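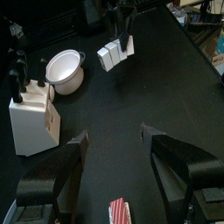 Unit 4: Surface Finish and Colour in Interior Specification

Students should read these notes before the Vilby studio session. The unit addresses how finish affects the perceived colour of horizontal surfaces, and how this is recorded in a finishes schedule.

4.1 Gloss level
Gloss is measured as the proportion of light reflected at a fixed angle. A matte finish scatters incoming light, so a dark matte benchtop shows few reflections and reads as one even tone. The same pigment in a high-gloss finish will appear deeper and will mirror overhead fittings. Specify colour and gloss level together.

4.2 Dark finishes
Dark surfaces absorb a large share of available light. Where a room relies on a single window, allow for additional task lighting at the planning stage. Fingermarks and dust are more apparent on dark surfaces – a point that should be raised with the client in writing.

4.3 Sampling
Samples must be viewed on site, laid flat, in daylight and again under the installed lighting. Chips from the Denov range (128 colours) are held in the materials library and may be borrowed overnight.

4.4 Assessment
Submit a finishes schedule for the Trudero townhouse plan, with a rationale of no more than 2,000 words. The schedule is worth 20 marks. Submissions close at 5 pm.

Related items
Unit 3: Daylight and Room Orientation
Unit 5: Timber and Veneer
Vanhove Reading List
Materials Library Hours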